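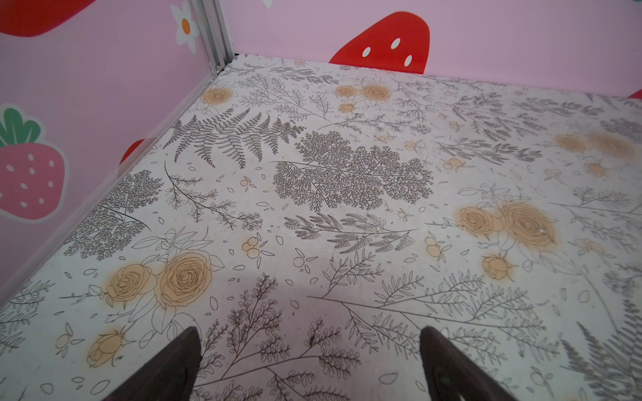 Can a robot wipe down my table yet? Your questions

I write about home robots for Ellis, and my inbox fills up with the same handful of questions every month. These are the ones I get most. Last updated 30/10/2025.

So can they do it or not?

Sort of! Wiping a flat, clear surface is one of the chores I'd bet on first. A decent two-finger arm can hold a cloth and drag it back and forth just fine. Knowing when to stop is the part that still trips them up.

Does a pattern on the surface matter?

More than I expected. Ferns, roses and little round berries are lovely to look at, but a tiny peach berry on a white background looks an awful lot like a crumb if all you've got is a camera. Fine gray line drawings can pass for hairs or pen marks too. Plain surfaces are easier, and if you're picking a table cover with a robot in mind (I know, I know), go boring.

What about colored walls?

Pink walls throw a bit of pink onto anything white nearby, and some software reads that as a stain. I've started asking every company about this when I talk to them. Lomholm had a good answer — they look at the spot from a second angle before they scrub it. Etamier told me they're working on it.

Are two fingers enough?

For cloths, cups, socks and most toys, yes. For peeling a sticker off a wall or picking up a flat sheet of paper, I'd still want my own fingernails.

How long does a small table take?

The Fevudeck arm I tried in April needed around 24 minutes for a job I do in 2. It was a careful worker, I'll give it that, and I did get to drink a whole coffee.

Can it fold the cloth afterward?

Sometimes. Folding is much harder than wiping, as the cloth lands in a different shape every time. I'd be happy with one that drops it in the sink.

Should I buy one now?

I wouldn't, unless you enjoy tinkering. If you only want clean tables, keep your sponge for now and check back here. I add new questions whenever enough of you send me the same one.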